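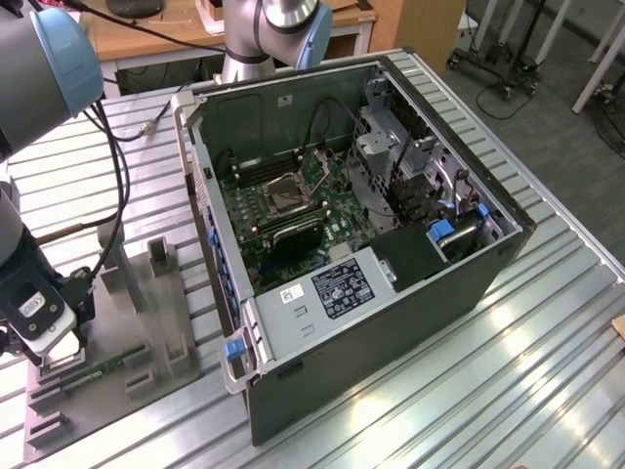
The requester writes that the tower was working until the office move, that it now shows nothing on the monitor, and that the department would like to know whether it is worth repairing before the budget closes in July.

Ticket summary
Site: Zivudthorpe, ground floor office
Supplier of record: Lostus
Handled by: Ornonov Desktop Support
Priority: 3
Opened: Apr 27, 2024
Status: Awaiting parts

Fault as reported
No display at start-up. Fans run, the power light comes on, and the machine switches itself off after 15 seconds. The same monitor and cable work with a neighbouring computer. No warning beeps were noticed, although the requester adds that the office is noisy in the mornings.

Entry 1
Ticket accepted. The requester was asked to confirm that the monitor cable had been tried in each of the display outputs on the back of the tower. Confirmed, with no change. The requester was also asked to hold the power button with the mains lead removed, reconnect and try again. No change. Collection arranged.

Entry 2
Tower received at the workshop. Mains lead and fuse tested and found sound. Side panel removed and the case laid flat on the bench so that the board could be reached from above. Drive cage and power supply left in place at this stage, as neither was under suspicion.

Entry 3
Memory modules taken out, and the machine started with a single known good module in each slot in turn. Same result every time. All four slots are therefore empty while the work continues, and the modules have been bagged with the ticket number. They should not be returned to general stock.

Entry 4
Power supply tested under load. All readings within limits. The supply is not the cause of the shutdown and a replacement will not be charged.

Entry 5
Cooler and processor removed. The lever on the socket has been left raised for inspection of the contacts. Under the magnifier, 2 contacts near one corner were found to be bent. This would account for both the missing display and the early shutdown. It cannot be established from the contacts alone when the damage was done, and the record should not be read as assigning it to the removal firm.

Entry 6
The requester asked whether the contacts could be straightened on site. Straightening is outside the scope of the standard agreement and is not offered at Zivudthorpe. A replacement board has been requested from Neagu, who hold the remaining stock for this model. Delivery is quoted at 3 working days.

Notes for the next technician
Please do not lower the lever or refit the processor to the present board. The processor is in its tray in the ticket drawer and passed inspection. Old paste must be cleaned off before refitting.
The blue latches on the case open by hand. Please do not use a screwdriver on them, as replacements cannot be ordered separately.
Cables to be left connected to the old board until the new one has arrived and the connectors have been compared.

Data
The requester has asked that files be kept. The drive has been copied to the workshop store and the copy checked. The copy will be deleted when the ticket is closed, in line with the retention policy.

Charges
Labour is covered under the agreement. The board will be charged to the department at cost, and written approval has been received.

Next action
Fit the replacement board on arrival, refit the processor and memory, and run the full start-up test before the side panel goes back on. The requester will be notified by email when the tower is ready for return. Replies to this ticket should keep the reference in the subject line.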